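Storing Fresh Vegetables at Home
Kivstead Household Advice Service

Most fresh produce is lost in the home through poor storage, and a few simple habits will extend its useful life considerably.
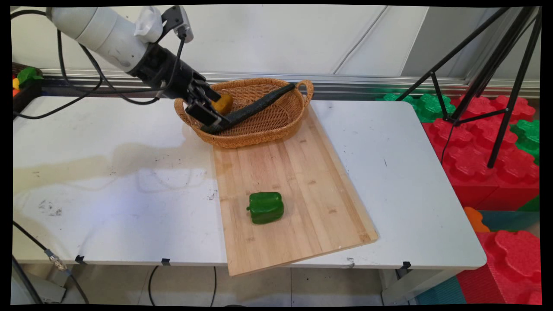

Residents are advised to sort vegetables on the day of purchase. Bruised or split items should be set aside and used first. Remove rubber bands and tight plastic wrapping before anything is put away.

In the refrigerator

Leafy greens, broccoli and carrots belong in the crisper drawer. Line the drawer with a paper towel and replace it when it becomes damp. Cut vegetables should be kept in a covered container and eaten within 3 days. Herbs with soft stems may be stood in a glass of water — change the water every 2 days.

Outside the refrigerator

Potatoes and onions require a dark, dry place with good air flow. They should be stored apart, as onions cause potatoes to sprout sooner. Tomatoes keep their flavor best on the counter, away from direct sun, until fully ripe.

Cleaning the storage area

Empty the crisper drawer once a month and wash it with warm water and dish soap. Dry it fully before refilling. Pantry shelves should be wiped down at the same time, and any loose soil or onion skins removed.

A printed storage chart is available at the Irberg and Schwaiger branch offices during normal opening hours. Residents of Stostis may request a copy by mail.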